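The phone on Soledad Cervantes's desk has a cracked corner, no carrier, and an operating system its manufacturer stopped caring about years ago. She has installed Plania on it so many times that she types the commands while looking at me.

"Eleven minutes," she says. "Less if it doesn't sulk."

It sulks. We wait.

Plania is a custom Android build for phones that no longer get updates. Cervantes started it, by her own account, out of spite. Her old handset, a mid-range Tallisia, had been promised two years of patches and got one, followed by a cheerful email suggesting she look at the new model. She did look at it. It had the same screen and a worse headphone situation, meaning none.

"I was so annoyed I learned to compile a kernel," she says. "Some people take up running."

The project now supports 41 devices, a figure she recites with the expression of someone listing dependents. Each has a maintainer, in theory. In practice 18 of them are looked after by the same person, Ka-ming Fung, who joined our conversation by video and spent the first part of it muted.

"Sorry," Fung says, when the sound arrives. "I was saying something very good about bootloaders."

I ask him to say it again. He says the moment has passed, and then says it again anyway, at length. The short form is that an unlocked bootloader is the difference between a phone you own and a phone you are looking after for somebody else. Some makers let you unlock with one command. Some make you fill in a form and wait a week. Tallisia has a form, and a waiting period, and a page warning that your device may become unstable, and at the end of all that the download link for the tool goes to a page about headphones.

"I wrote to them," Fung says. "They thanked me for my interest in headphones."

A word about words, for anyone who has stayed away from this hobby and slept well as a result. Rooting a phone means giving yourself full control of the software that's already there. Flashing a custom build means throwing that software out and putting something else in. The Plania people do the second and get a steady stream of mail about the first, usually from people who want to remove one preinstalled shopping app and are prepared to risk everything to do it.

"I respect them," Cervantes says. "I hate that app too. But I tell them to disable it in settings and go have lunch."

She is harder on what she calls the one-click crowd. Search for any phone model plus the word root and you will be offered a tool that promises to do it all in one tap, on any device, for every version, forever. Cervantes keeps a spare handset for trying these out. In January she ran 15 of them. She says none of them rooted anything, though one did change her search engine, and another asked for her home address so it could mail her a certificate.

"A certificate of what?" I ask.

"I've thought about that a lot."

By now the phone on the desk has reached the boot logo and is staying there. Cervantes turns it face down, as you might with a child who is holding its breath.

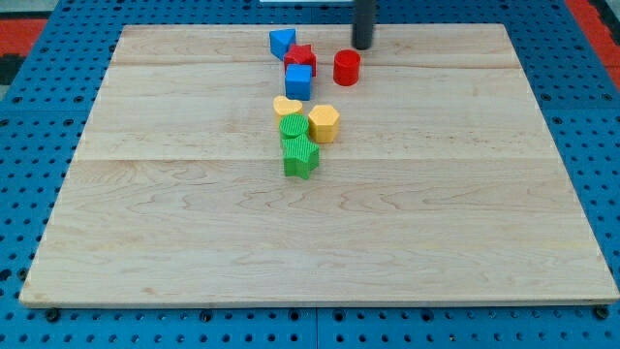
Pale wood on blue pegboard.

The person who keeps Plania readable is Zyanya Ibarra, who writes the install guides and has strong feelings about them. Before she arrived, the instructions for most devices consisted of a forum thread 53 pages long, with the correct steps on page 37 and a correction to them in somebody's signature.

"The first line used to say 'you know the drill,'" Ibarra says. "I didn't know the drill. I'd come to the page to get the drill."

She learned by wrecking two phones of her own and one belonging to her brother, who has been told it was a battery fault and who she would prefer not read this. Her guides start with backing up, continue with backing up, and then ask whether you've backed up. People skip all three. They write to her afterward about their wedding photos.

Does it get to her?

"The photos get to me. The tone gets to me more. I had a man call me a vandal. He'd flashed the tablet build onto a phone. It fit, he said, so he assumed."

Did it work?

"The keyboard was very small."

Ibarra would like everyone to know that the model name on the box is not the model name. The Tallisia phones are the worst for this – the same name on the back can mean three different boards inside, depending on which country it was sold in and, she suspects, the mood at the factory. The real code is in the settings menu under About Phone, and she has put that sentence in bold at the top of every guide. It remains the most common question she gets.

I had expected, I admit, more talk of freedom. These projects tend to come with a manifesto. Plania's website has a page marked Manifesto, and it has read "coming soon" since the site went up. Cervantes says she sat down to write it once and ended up fixing the Bluetooth.

The nearest thing to an ideology comes from Fung, who is bothered by waste in a practical way. He has a drawer of phones whose hardware is perfectly good. The cameras work. The batteries can be swapped if you have a heat gun and a tolerance for swearing. What they lack is a patch for a hole somebody found in a media library, and for that they're supposed to go in the trash.

"It's a door with a bad lock," he says. "You'd change the lock. You wouldn't move."

There are things Plania can't fix, and he's frank about those as well. The modem firmware is sealed and belongs to whoever made the chip, so when that goes out of date it stays out of date. Banking apps are another sore spot. Many of them check whether the phone has been tampered with and refuse to open if it has, on the grounds that a fully patched custom system is a danger while an untouched one several years behind is fine.

"My bank won't let me in on a phone I patched this week," Fung says. "It lets my father in on one that thinks emojis are new."

There are workarounds. They last until the next app update, and then there are other workarounds. Fung declines to go through them, partly on principle and partly, he says, because by the time this is published they'll be wrong. He keeps a second phone, untouched, for the bank. It lives in the kitchen next to the takeout menus and gets roughly the same amount of affection.

I ask Cervantes what she would tell someone who has never done this and has an old phone in a drawer. She considers it for long enough that I check whether she's heard me.

"Use the one in the drawer," she says. "Never the one in your pocket. Read the whole guide before you plug anything in, and use a decent cable. Half the bricked phones I get mail about are a gas station cable."

And if it does go wrong?

"Then write to us and say which phone. Please say which phone. I got one last month that just said 'it's black now.'"

The next release, called Olvera, is due when it's finished. Cervantes won't be moved on this, having once given a date and received complaints about it in four languages. It should bring per-app network controls, a calmer setup screen and, for six of the oldest handsets, a last update before they are retired. Fung has asked for one of the six to be spared. It was his first. Cervantes has told him he can keep it if he fixes the fingerprint sensor, and he's been very quiet on the subject.

She turns the phone back over. It is showing the welcome screen, in Portuguese.

"Huh," she says, and starts looking for the language menu.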